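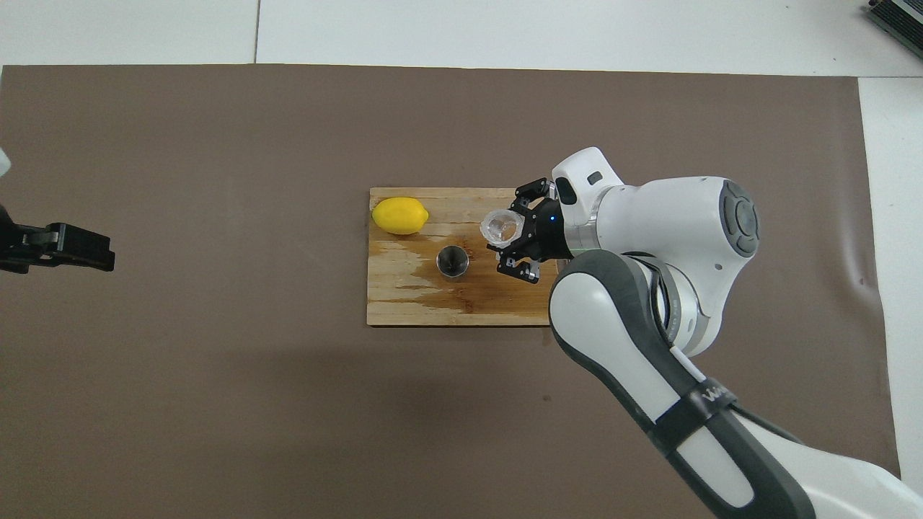
Thursday, oil trials (October, still)

Board 3 had its second coat of the Hagedorn oil at 2 pm. The tin says touch dry in an hour. The tin has never been to Kusstead in October, where the air in the workshop could be wrung out and sold.

Sanded to 132 grit beforehand, a number I'd have sworn didn't exist until Vira Kostiuk came back from Jakport with a box of it. 1,000 sheets. We will be leaving it to our children.

Notes so far:
Rag beats brush. The brush leaves a ridge at the ends and sheds like a spaniel.
Bamboo drinks along the strips and sulks across them. Thin coats, wipe off after ten minutes.
Eltwood wax over the top went cloudy on board 2. Vira says too soon, I say bad wax. Argument adjourned for tea.

To do: weigh board 3 before the next coat — I forgot last time, so the uptake column has a hole in it. Hang the oily rags outside, flat, on the line. Ask Jakport whether they take returns on sandpaper.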